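### 3.2 Das Tablett als Einheit des Abräumens

Im vorigen Abschnitt wurde gezeigt, wie die Gäste der beiden untersuchten Häuser, des Cafés Prothero in Geltevitz und der Kantine am Hafen von Falport, ihre Plätze einrichten. Der vorliegende Abschnitt behandelt das Ende der Mahlzeit, nämlich den Moment, in dem das benutzte Geschirr und die Reste zusammenkommen und den Tisch verlassen. In der Literatur zur Esskultur wird dieser Moment meistens übergangen. Man liest viel über das Decken und wenig über das Abräumen, obwohl beide Handlungen gleich oft vorkommen müssen.

Grundlage sind die Protokolle aus der zweiten Erhebungsphase, die im Januar begann. Insgesamt liegen 3.429 protokollierte Abräumvorgänge vor, wobei wir als Vorgang jede Handlung verstehen, mit der mindestens ein benutzter Gegenstand vom Tisch aufgenommen und weggetragen wird. Die Vorgänge wurden nach einem Schema mit neun Kategorien kodiert, das Bouchard für die Vorstudie in Drelberg entwickelt hatte und das wir in zwei Punkten verändert haben. Erstens unterscheiden wir zwischen Papier, das gefaltet geblieben ist, und Papier, das zerknüllt wurde. Zweitens wird festgehalten, ob ein Gegenstand ganz innerhalb des Tablettrandes liegt oder über ihn hinausragt.

Die zweite Änderung war zuerst nur als technische Hilfe für die Kodierung gedacht. Sie hat sich aber als nützlich für die Deutung gezeigt. Ein Tablett hat einen Rand, und dieser Rand macht einen Vorschlag: Was zusammengehört, soll innen liegen. Beim Servieren wird dieser Vorschlag in beiden Häusern fast immer befolgt. Beim Abräumen dagegen wird er oft nur ungefähr beachtet. Die Tasse steht zu weit in der Ecke, der Teller schiebt sich über die Kante, ein Tuch hängt nach außen. Wir sprechen in solchen Fällen von einer *lockeren Belegung*, im Unterschied zur *geschlossenen Belegung*, bei der kein Gegenstand den Rand überschreitet.
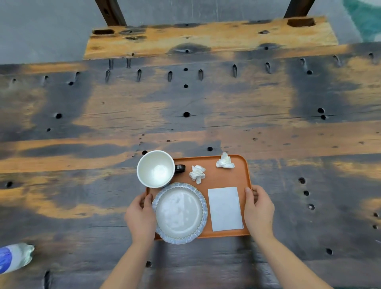 **Abbildung 1.** Lockere Belegung auf einem orangefarbenen Tablett: Tasse und Teller mit weißlichen Rückständen, beide über den Rand hinausragend; dazu zwei zerknüllte Papiertücher und eine glatt gefaltete Serviette.

Für die Deutung der lockeren Belegung kommen mehrere Erklärungen in Frage. Die einfachste ist der Platz. Ein Tablett, auf dem eine Tasse und ein Teller nebeneinander liegen, ist bald voll, besonders wenn der Teller einen breiten Rand hat. Diese Erklärung reicht jedoch nicht aus. In den Protokollen finden sich viele Fälle, in denen genug Fläche frei geblieben ist und trotzdem etwas übersteht. Die Berührung von Tasse und Teller, die man auch in Abbildung 1 erkennt, ist hier aufschlussreich. Beim Servieren wird zwischen den beiden Stücken gewöhnlich ein Abstand gelassen, damit die Hand an den Henkel kommt. Nach dem Essen braucht niemand mehr diesen Abstand. Das Geschirr rückt zusammen, und die Ordnung des Tabletts folgt nun dem Tragen.

Eine zweite Erklärung betrifft die Hände. Wer ein beladenes Tablett mit beiden Händen fasst, sichert häufig mit den Fingern oder dem Daumen auch das, was in der Nähe des Griffs liegt. In Abbildung 1 liegen die Finger der linken Hand am Teller und der Daumen der rechten Hand neben der gefalteten Serviette. Wir behaupten nicht, dass in diesem Fall eine Absicht vorliegt – das lässt sich aus der Haltung allein nicht entscheiden. Die Gespräche mit dem Personal in Geltevitz sprechen aber dafür, dass geübte Personen das Überstehen eines Tellers weniger als Fehler ansehen und eher als Stelle, an der man ihn festhalten kann. Eine Mitarbeiterin formulierte es so: „Was ich mit dem Finger spüre, das fällt mir nicht.“

Besondere Aufmerksamkeit verdient das Papier. Zerknüllte Tücher und gefaltete Servietten kommen sehr oft auf demselben Tablett vor, und sie werden verschieden behandelt. Das zerknüllte Tuch gilt in beiden Häusern sofort als Abfall. Es wird auf die freie Fläche gelegt, ohne dass man auf seine Lage achtet. Die gefaltete Serviette hat einen weniger klaren Status. Sie kann unbenutzt sein, sie kann auch benutzt und danach wieder zusammengelegt worden sein, und von außen ist dieser Unterschied meistens nicht zu sehen. Das Personal wirft sie nach eigener Auskunft in jedem Fall weg, zögert dabei aber manchmal. Trevor Bouchard hat für solche Gegenstände den Ausdruck „höflicher Rest“ vorgeschlagen. Wir übernehmen ihn mit der Einschränkung, dass er die Höflichkeit bereits voraussetzt, die erst zu belegen wäre.

Schließlich ist der Tisch selbst zu nennen. Alte Holzplatten mit ungleichmäßiger, fleckiger Oberfläche, wie sie auch in der Abbildung vorkommt, erschweren nach Aussage des Personals die Kontrolle nach dem Abräumen. Krümel und kleine Flecken heben sich auf ihnen schlecht ab. Ein einfarbiges Tablett bildet dazu einen starken Gegensatz, und es ist denkbar, dass gerade dieser Gegensatz die Gäste dazu bringt, ihre Reste auf dem Tablett zu sammeln und nicht auf der Platte liegen zu lassen. Prüfen können wir diese Vermutung mit dem vorhandenen Material nicht, weil die Art des Tisches im Schema keine eigene Kategorie besitzt.

Die Verteilung der beiden Belegungsformen auf die zwei Häuser und die Frage, wie sich die Rückgabe am Wagen von der Abholung am Tisch unterscheidet, werden in Abschnitt 3.3 behandelt.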